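Terça-feira
Por Silvana Sales

Grurer revê instruções de limpeza para armários baixos de madeira

A Grurer publicou esta semana uma revisão das instruções de conservação dos seus armários baixos de duas portas, vendidos na linha Estari. O documento substitui a folha que acompanhava o produto desde o lançamento e altera sobretudo o procedimento para o tampo, a superfície mais exposta a marcas de giz, pó e resíduos de produtos de limpeza.

A principal mudança diz respeito à aplicação do líquido. A folha anterior admitia verter o produto diretamente sobre a madeira. A nova versão recomenda o uso de um frasco com gatilho, a uma distância de 30 centímetros, e limita a aplicação a 2 borrifos por zona. O excesso deve ser retirado de imediato com um pano de algodão dobrado, no sentido do veio. Quando uma face do pano fica suja, volta-se a dobrá-lo e continua-se com uma face limpa.

Para marcas de giz e riscos esbranquiçados, o fabricante prevê três passagens: uma a seco, uma com produto e uma última novamente a seco. Os esfregões abrasivos ficam excluídos em todos os casos. Nos puxadores metálicos aplica-se apenas o pano, sem borrifar, para que o líquido não escorra para a junta entre as portas.

O texto inclui também uma nota sobre a instalação elétrica. Se o armário estiver encostado a uma parede com tomadas ou interruptores, o jato deve ser dirigido para baixo e nunca na direção das placas. Em alternativa, borrifa-se o pano longe do móvel.

Armário baixo de duas portas, pano axadrezado e frasco com gatilho azul.

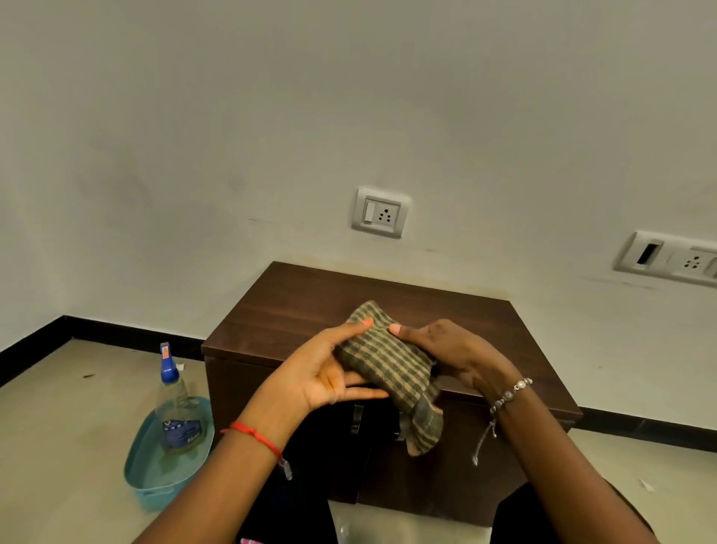
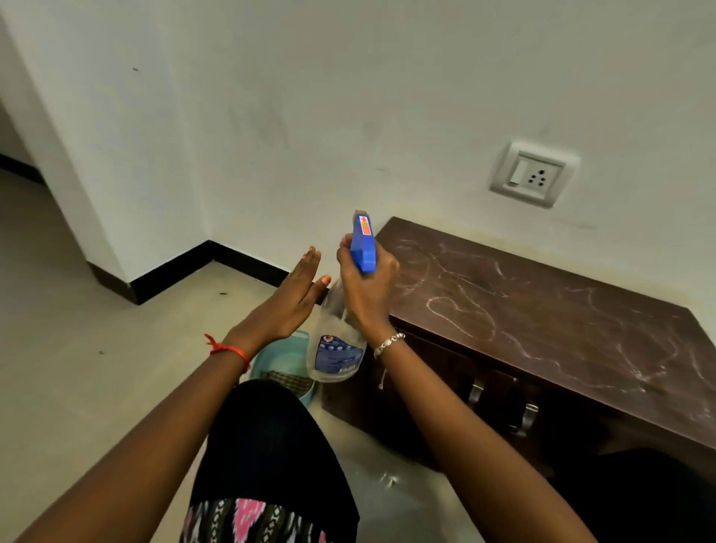
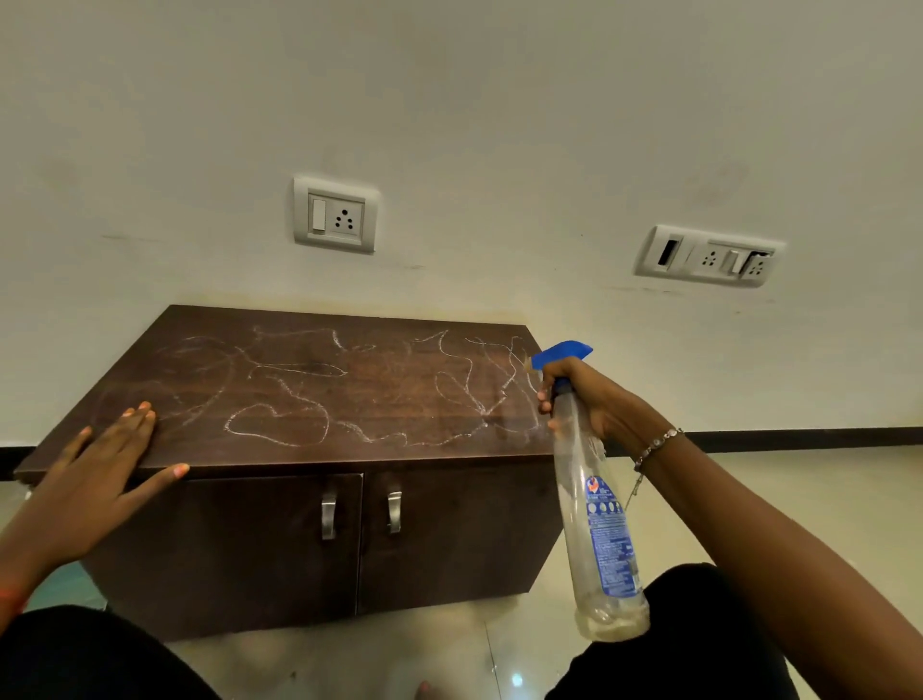
As instruções aplicam-se igualmente aos modelos Ellery, que partilham o mesmo acabamento. Ficam de fora os armários da série Pletwood, com tampo encerado, para os quais se mantém a folha anterior. Nestes, a empresa continua a desaconselhar qualquer produto líquido e indica apenas a limpeza a seco, seguida de nova camada de cera quando o brilho se perde.

A revisão fixa ainda um intervalo de duas horas antes de voltar a colocar objetos sobre o tampo. O prazo vale para divisões ventiladas; em espaços fechados, recomenda-se esperar até ao dia seguinte. Os panos usados devem ser lavados sem amaciador, que pode deixar película na madeira.

A nova folha passa a acompanhar as unidades expedidas a partir de dezembro. Quem já tem o móvel pode pedir um exemplar impresso nos pontos de venda, mediante indicação do modelo.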